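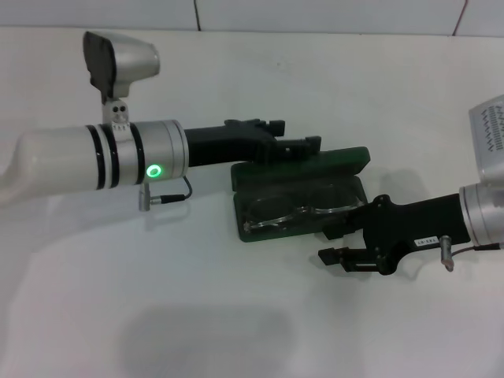 Reading a Survey
Notes for the second session
Hedvig Midtbø

These notes go with the session on household surveys. They repeat some of what I say in the room and leave out most of the shouting. Bring the Burnberg report with you, and a pencil. Please read the report's appendix before you read its summary. The summary was written by people who wanted you to agree with it.

What a survey measures

A survey measures what people said when they were asked. I know this sounds too simple to need a heading, yet I mark essays every year in which "residents said they walk to the shops" has turned, by the second paragraph, into "residents walk to the shops". Those are different claims. The first needs only a form and an honest clerk. For the second you would have to stand outside the shops, and very few councils will pay anyone to do that.

People answering questions at their own front door are being polite to a stranger. They round things off and they remember the last good week as a usual week. Ask about exercise in February and you will hear a good deal about what they do in summer. None of this is lying, and calling it lying will lose you the argument with whoever ran the survey. Keep to the plainer point that memory is a poor instrument and we are using it because it is cheap.

The Burnberg case

The council wrote to 3,127 households in Burnberg to ask whether they would use a later bus. Nearly 2,000 answered. The report calls this "an excellent response" and moves on.

It may well be excellent as these things go. But look at who is missing. The report gives no breakdown of the households that stayed silent, and you should be suspicious of that, since the council had every address and could have sorted them by street in an afternoon. Were the silent ones spread evenly across town? Were they mostly on the side that has no bus at all? The reader can't tell. I wrote to ask and was sent the summary again.

Then look at the question itself, which is printed in the appendix in small type:

"Would you welcome a more convenient evening bus service?"

Try to think of someone who would say no to that. The word "convenient" has done the work before the person answering gets there. There is no mention of a fare, or of what might be cut to pay for the bus, or of what hour counts as evening. A yes to this question tells us that people like convenient things. I would put very little weight on it, and certainly not a bus.

Task for pairs: write the question again so that a sensible person could answer it either way. Then swap with another pair and try to find the slant in theirs. There will be one. There is usually one in mine.

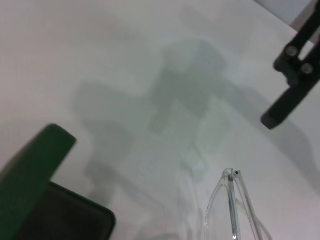

Reading a Survey – Handout 2 – page 17

When the questions were asked

Rurner, the firm that did the fieldwork, also carried out the follow-up calls. These were made on a Sunday. Consider who picks up the telephone on a Sunday and has time to talk about buses. Someone who works weekend shifts is out. Someone with small children may be in, but will say whatever ends the call soonest. The report adds the telephone answers to the postal ones as though they were the same sort of thing, and nowhere says how many came from each.

I don't think Rurner did anything improper. They did what they were hired to do, at the price they were offered. Still, the method decides who gets heard, and the people who chose the method are the same people who wanted the bus.

Comparing towns

You will often see a line such as "support is higher in Burnberg than in Fendlow". Before you repeat it, check whether the two towns were asked the same question. They weren't. Fendlow was asked whether it would use a later bus "at least once a week", a much harder thing to say yes to. Of course fewer people did. The chart on the report's cover puts both towns side by side in the same colour, and I suspect most councillors saw the chart and little else.

Öberg, whose chapter is in your reading pack, defends this kind of comparison. The argument runs that rough figures are better than none, and that a council has to decide something. I have some sympathy with the second half. I am less sure about the first. A rough figure is useful if everyone remembers that it is rough, and in my experience the word "rough" is gone by the time the figure reaches a meeting. Read the chapter and make up your own mind – several people in last year's group thought Öberg had the better of it, and one of them wrote the best essay.

For next time

Find a survey figure in a newspaper or on a notice, and trace it back to the question people were asked. If you can't find the question, write down where the trail stopped and who you asked. That counts as a finished piece of work and will be marked as one.

Please don't bring anything on toothpaste. I have had enough of toothpaste.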